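Budgeting a first bench cell for mixed tableware: what am I leaving out? 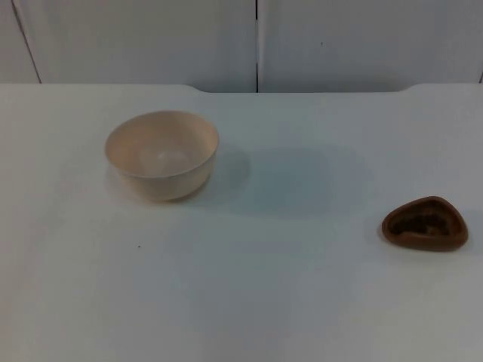
Posted by Satish Reddy, Wednesday, September 12, 2018

We pack ceramic tableware to order. The task I want to automate is moving single pieces from an inspection table to a divided tray. The two pieces I am using for vendor trials are a deep cream-colored bowl on a short foot and a small brown dish with a rounded-triangular outline. The bowl is the easy one, or so I assumed. The dish is low, has a thick rim, and is darker inside than out.

Required rate is 40 pieces per hour, one shift, one operator nearby doing other work. No palletizing, no stacking. Pieces arrive one or two at a time and are never touching.

I have two quotes. Kukari quoted an arm, a two-finger gripper, a controller and a fixed camera as a bundle. Skonon quoted the arm and controller only and wants us to pick the gripper and vision separately. Skonon is cheaper on paper by a wide margin. Neither quote lists installation, and neither mentions lighting.

Points I would like advice on:

1. Is the bundle worth paying for on a first cell?
2. What belongs in the budget that vendors tend to leave out?
3. Is a white table a problem? Ours is matte white with white wall panels behind it, and I would prefer to keep it that way for inspection.

Capital requests close in March, so there is time to run a trial before I commit to a number.

Posted by benchwright_T

Start with the parts, then the gripper, then the arm. Most first budgets are built in the opposite order and the gripper gets whatever is left.

For the bowl, a two-finger gripper can pinch the wall at the rim with one finger inside. Check the finger length against the depth and the flare of the wall. For the dish, the same fingers have to come down low without hitting the table. Get the height of the dish at the rim and compare it with the fingertip thickness plus whatever clearance the vendor insists on. If that leaves less than a few millimeters, price a second set of fingertips now. Suction on the dish depends on the inner surface. If it is rough or mottled glaze, assume a flat cup will leak until a test says otherwise.

Lines I would add to the request:

Fingertips, two sets plus spares. Soft pads wear on unglazed feet and rims.
Mounting plate or pedestal. A tabletop that is fine for hand work may move under an arm.
Diffuse overhead light, fixed to the same structure as the camera.
Risk assessment and whatever guarding comes out of it. Do not let anyone tell you a small arm is exempt.
Integration labor. On our first cell this was larger than the gripper and camera together.
Training for two people. One will be on vacation when it stops.
Annual support, quoted for the second year as well as the first.
Scrap allowance for trial breakage.

On rate: 40 per hour is 90 seconds per piece, so do not pay for speed. Our cell does a comparable move in 28 seconds with the arm set slow. Spend the difference on repeat pick tests. Ask each vendor for 492 picks of each part, with position and rotation varied, and a log of every failure. We used that number because it was one full shift's count for us. Use your own shift count if you prefer, but put it in the purchase order as an acceptance condition.

On the bundle: for a first cell, yes, if Kukari will put its name to the pick rate for your parts. If it only warrants the components, you are paying extra for a packing list.

Posted by Wijaya

White table is OK for the brown dish. For the cream bowl it is not great, low contrast. Also watch for soft shadows in the middle of the table. A 2D camera with a simple threshold may outline a shadow as a part. Crumbs and specks too, set a minimum blob size.

Cheap fix is a gray or blue mat in the pick area only. If inspection needs white, get a depth camera quoted and compare. Ask for the test on your table under your lights. The vendor demo bench always has good lighting.

Posted by dkl_maint

We got a Brovwood gripper, works fine. Had it 4 years, replaced the pads. Don't know about the other brands. I would just buy the cheaper arm and figure out the rest, but we have an electrician in house who likes that sort of thing. Check your outlet and air supply before it ships, ours sat in the crate waiting for a compressor.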